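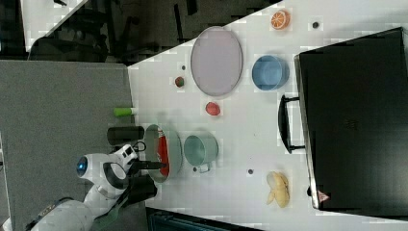

Chapter 6
Reading a Match Report

A soccer match lasts ninety minutes. The report on it lasts four paragraphs, and the writer had the first one half finished before the second half began. Keep this in mind as you read the samples in this chapter. Most of the odd things in match reports come from somebody trying to file on time.

Take the case of Luremstead against Skarkeo, played one wet evening in April. Luremstead lost 2-0. Tülin Tekin, writing for the visitors' newsletter, called it "a commanding display." Orhun Yüksel, writing for the home side, called it "a night of fine margins." Both of them were sitting in the same row, under the same leaking roof, and neither was lying. Yüksel had in mind a shot that struck the post in the opening minutes. Tekin had in mind the score.
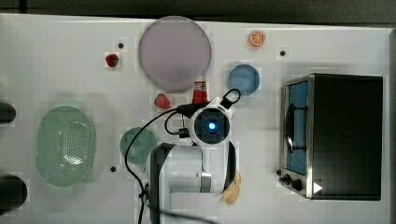

A careful reader learns to sort the sentences. Some can be checked: who scored, who was sent off, what the referee wrote down. Others report a judgment, such as "deserved" or "unlucky," and these tell you mostly where the writer was sitting. A third group exists to fill the space. "Both teams will look to regroup" belongs here. It has been true of every match ever played.

Numbers look safer than they are. Skarkeo's report credited its forward, Ferhat Yurt, with 8 shots. Luremstead's gave him 6. The difference was two crosses that drifted toward the goal, which Yurt, asked later, was happy to count. We will return to those crosses in Section 6.2, where you will be asked to decide for yourself and then to defend your answer against a classmate who supports the other team. 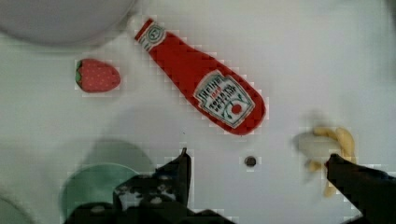

Figure 6.1. Tabletop with toy food and a red ketchup bottle on its side.

Before going on, find a report on a match you watched yourself. Underline whatever you could prove to a stranger. Students are usually surprised by how little ink this takes, and one or two go back to check whether they watched the right match.

Key terms: lead, attribution, box score, stoppage time, home bias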